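Moving buns, and what we learned about looking twice

It's my turn to fill the research corner of the newsletter, and since half the building has asked why our end of the corridor has an electric steamer in it, I'm going to talk about buns.

The short version: we've been teaching a two-armed robot to take steamed buns out of a steamer and put them on a plate. The longer version is that I've spent most of this season arguing with a computer over where a white plate ends and a white table begins, and I now have opinions on the subject.

Some background for anyone who missed the last issue. The project is called Tutton, and the question behind it is pretty plain. When a robot learns a job by copying people, how much does it help to give it more than one view of what's going on? Most of the learning-by-copying work we read uses some mix of cameras, usually one up high that sees the whole table and others down on the arms. Everybody agrees you want both. What we couldn't find was a good breakdown of which view was doing the work at which point in the job. So we built the whole study around that.

The recipe goes like this. A person drives the arms through the job by hand, over and over, while everything gets saved: all the camera views, where each joint is, how far open the grippers are. We call each run a demo. We ended up with 610 demos of the bun job after throwing out the ones where something silly happened (dropped bun, lid in the way, operator sneezed). Then we train a model on them. It looks at the current camera views and predicts the next little stretch of motion, does part of it, looks again, and so on.

Buns turned out to be a great choice, and I say that as the person who wanted to use wooden blocks. A bun is soft, so if you squeeze too hard it dents, and if you squeeze too little it slides out on the way up. It's round, so there's no obvious side to grab. And buns sitting close together on a tray mean the fingers have to get down beside one without bulldozing its neighbor. A block would have let us get away with murder.

The other thing I like about the job is that the two halves ask for totally different kinds of seeing. Picking up is all about fine detail. Putting down is mostly about knowing where the plate is, and from close up, a big white plate on a white table is a miserable thing to look at. You get a bit of rim if you're lucky. From up high it's easy, because you can see the whole shape at once.
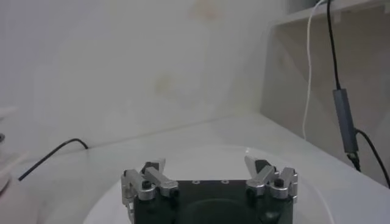
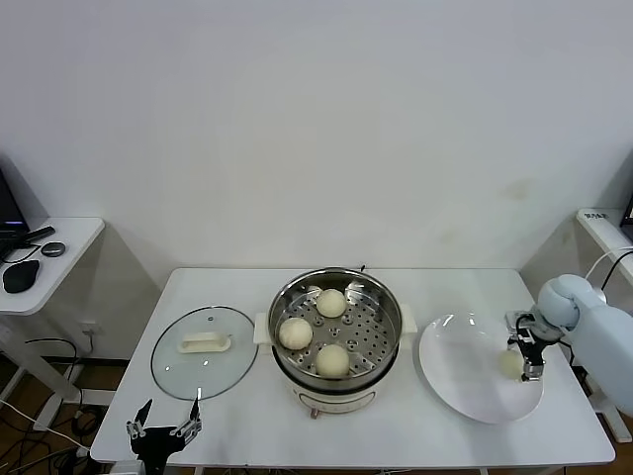 Tutton bench, two views: an open gripper over the empty round plate, seen from its own camera, and the steamer setup from the head camera, with three buns on the tray and a fourth in the gripper over the oval plate.

So, what did we find? We ran 90 test trials for each version of the model. One version got every view, one got only the head camera, and one got only the wrist cameras. Nobody will fall off their chair to hear that the version with every view did best. The fun part was how the other two went wrong.

The head-only model was a confident placer and a clumsy picker. It would sail over to the right bun, come down a finger's width off, and pinch the top instead of the sides. Sometimes that worked! More often the bun rolled. The wrist-only model was the other way around. Its grasps were lovely, really gentle and well centered, and then it would carry the bun off and sort of wander, as if it had walked into a room and forgotten why. In 22 of its trials it let go of a bun with part of it hanging over the rim.

That made us try something I'd been bugging the group about for ages. We let the model learn how much to trust each view from moment to moment, with a small extra piece of network that sets the mix. We named it Price, because each view has to "pay" to be listened to (I lost the vote on the name). With Price switched on, you can plot the mix over a whole run, and the plot is a pleasure to look at. The head view leads on the way in, the wrist view takes over close to the bun, and then it swings back to the head view on the trip to the plate. We never told it to do that.

It isn't all rosy. Price made training slower, and it gets jumpy when the room lights change. We also tested it with 2 plate shapes, and it's noticeably less sure of itself with the one it saw less of in the demos. I think that's a data problem and we can fix it by collecting more, but a couple of people in the group think the mixing piece is leaning too hard on the outline of the plate. We have a bet on. The stakes are buns.

We also haven't touched the lid. All of these trials start with it already off and lying on the table, and I know that's the first thing people ask about at demos. Clear glass is awful for cameras and I'd like one more good result before I go pick that fight.

Next up, we're packing the write-up for the Zadport workshop, and after that the same setup goes to our partner lab at Skeltasside, where they'll rerun the trials on their own table with their own lighting. I'm a little nervous about that – their table is dark, so the plate will be much easier to find and the cables much harder. If the mix shifts the way I expect, I'll have a new plot to show off in the December issue.

If you want to come by and watch a run, late afternoon is best, when we're testing and not collecting. Please don't eat the buns on the tray. Those ones have been handled a lot.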